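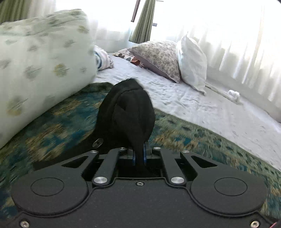
When the gripper lets go halfway (or won't let go at all)

If you fold or sort laundry with a hand-held gripper, sooner or later the jaws will jam on you. Mine did it on a Thursday in March, with a stack of bedding still to get through, and I'm embarrassed to say I just pulled. Please don't! I stretched a perfectly good seam and bent a link as well.

What I do now, with thanks to Catinca Radu, who talked me through it over the phone:

Switch off first, and take the battery out if yours has one. A jammed motor can free itself quite suddenly, and your fingers will be right there.

Push the cloth in towards the jaws a little, then ease it out sideways. Dark fabrics hide the pinch, so bring a lamp over or work near a window.

Watch for eyelets, rings and zips. Grab plain cloth well away from them, as metal chews up the jaw lining.

Check the pivots for lint and thread. I use tweezers and an old toothbrush, and I go over the screws while I'm at it.

If it still slips afterwards, wipe the lining with a barely damp cloth and let it dry overnight before you try the heavy quilts again.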